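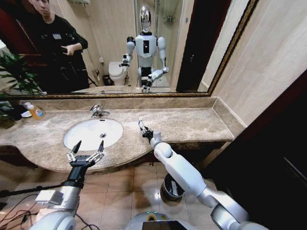
The marble vanity and gold-toned mirror in a guest bathroom at Oltness.

Oltness adopts clear-counter standard for guest bathrooms

14 October 2026

Oltness has adopted a single standard for the care of its guest bathrooms, covering the marble vanity counters, the basins and the small items guests keep beside them. The standard applies to all 46 guest bathrooms and replaces the separate instructions previously held on each floor.

Under the new arrangement, liquid soap is to remain at the left of the basin with a small dish next to it. Toothpaste, toothbrushes and other personal articles are to be gathered up before the stone is wiped, then returned to one place at the back of the counter. Used tissues are to be removed at each visit. 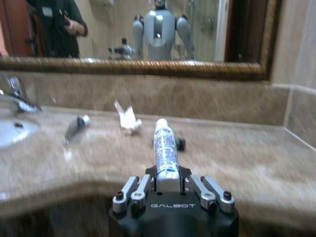 Veronika Hämmerli, head of housekeeping, said the counters had been the most frequent subject of comment in the last guest survey, which drew 441 responses.

"Guests notice the area around the tap before they notice anything else," Ms. Hämmerli said. "We have asked that it be treated as a task of its own, with its own cloth and its own place in the order of work."

Acidic cleaners, including vinegar, are no longer permitted on the vanity tops, backsplashes or wall tile. A neutral stone cleaner supplied by Rakia will be used in their place. Mirrors are to be polished with a dry cloth, and no liquid is to be sprayed near the decorative mouldings, where the finish is easily dulled.

The counters will also be resealed, beginning in January. Leopold Brunner, who manages the building, said the work would be carried out one floor at a time and would cost $400 per bathroom.

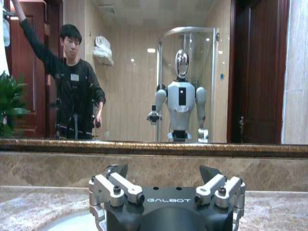 Further information

Printed copies of the standard are available from the housekeeping office. Questions about the resealing schedule should be directed to Selina Kofler, guest services.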